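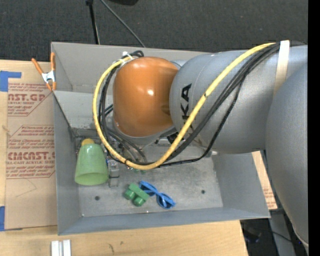
Durnosham workshop starts lending out metal bins

DURNOSHAM – The Palacios Street workshop has added sheet-metal bins to the items residents can borrow, manager Ese Tijani said this week.

The shop has 46 of the open-topped bins, bought secondhand when the Mastberg parts warehouse closed. They can be used for sorting, for storage or as trays for messy jobs on a tabletop. Most have scuffs on the floor and some have holes where they were once bolted down.

"We checked the edges and filed the ones that needed it," Tijani said. "We did not repaint anything."

Borrowers need a workshop card and can keep a bin for up to two weeks. There is no fee, but a lost bin will be charged at $46.

The lending room had 252 items on its list before the bins arrived, mainly hand tools, clamps and ladders. Members made 795 loans last year.

Munther Azar, who teaches the Thursday metalwork class, plans to use several of the bins for scrap. The class is full until July – a waiting list is kept at the front desk.

The larger bins are heavy and should be lifted by two people. Pickup is at the side door.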